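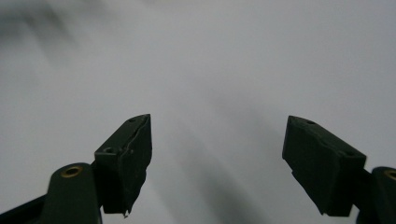
Vol. 2, p. 821

The Ferry Ledger

Griet Vandenberghe kept the ledger at the Vultside landing for nineteen years, and in all that time the ferry was late more often than it was on time. She wrote down the hour of each crossing, the number of passengers and anything odd. Most days the last column was blank.

In July the company sent a letter. The bridge at Barredo would open in the fall, and the landing would close the week after. She was to box up the ledgers and mail them to the main office. The letter thanked her and spelled her name wrong.

She read it twice and put it under the stapler.

Jhun Sison came in at four with the afternoon boat. He had piloted it longer than she had kept the book. He set his thermos on the counter and asked what she was looking so hard at.

"They want the ledgers," she said.

"What for?"

"It doesn't say."

He read the letter standing up, holding it away from him because his glasses were on the boat. Then he put it back where he had found it.

"Twelve passengers," he said. "And a goat."

She wrote down twelve. In the last column she wrote goat.
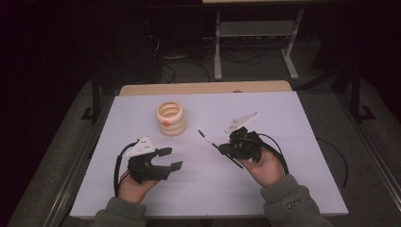

That night she stayed late and took the old books down from the shelf. The early ones had been kept by a man she never met, who pressed so hard with his pen that the pages had gone stiff. His entries were short. Fog. Fog. Engine. A wedding party, 2 boats. In the margin of one page he had written 3,464 and underlined it, with no word beside it to say what it was. She looked at the pages before and after and could not work it out.

She found her own first day. Her handwriting had been rounder then. She had written that the pilot was rude, and she remembered it. Jhun had told her the chair was broken after she had already sat in it. They didn't speak for a week, and then his mother died, and she held the last boat for him forty minutes while he got back from the hospital. She turned to that page too. The ledger said the boat had left on time.

She sat with that one open for a while. The ice machine outside the bait shop came on and went off again.

In the morning she walked up to the hardware store and bought four cartons and a roll of tape. The ledgers filled three. She taped them shut and wrote the office address on each one in block letters. Then she cut the second carton open again, took out one book, and taped the carton back up. It was a thin book and the carton did not feel any lighter.

Jhun carried them out to the mail truck. He lifted the second one and shook it a little.

"Something's loose in here," he said.

"Is it?"

He looked at her, then put it on the truck with the others.

The landing had no ledger now, so she used the back of a tide chart. The nine o'clock left at nine-ten with six passengers. The noon boat left at noon. A boy dropped his shoe in the water and cried about it all the way across, according to Jhun, and then on the far side he threw in the other one.

She wrote that down.

At closing time Jhun did not go home. He sat in the chair, which had never been fixed, with one foot out to keep it steady — he was the only person who could sit in it without thinking. He asked what she would do in the fall. She said her sister had a spare room. He said the bridge people were hiring for the toll booth, days and nights, and that a booth was a lot like a landing except for the cars.

"I don't like cars," she said.

"You don't like boats either."

She pulled the tide chart over and checked the time of his last crossing against the clock. It was off by a quarter of an hour. She picked up the pen and wrote that the boat had come in on time.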